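Quick one tonight, its nearly 11 and I still have lunches to pack. Week two of no snacks after dinner. Harder than I thought! Kibet Mfaume at work swears by brushing his teeth right after he eats - so trying that. 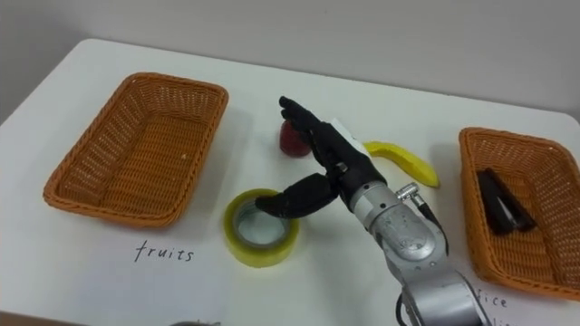
Slipped twice. Both times chips. Slept better though, and definately less grumpy at breakfast. Also walking after supper, 2 laps of the block, 3 if the rain holds off. Goal is 100 laps by the end of May - we'll see.
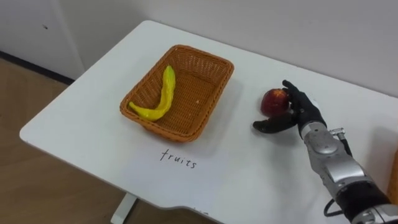 Banana in the fruits basket.

More soon, bed now.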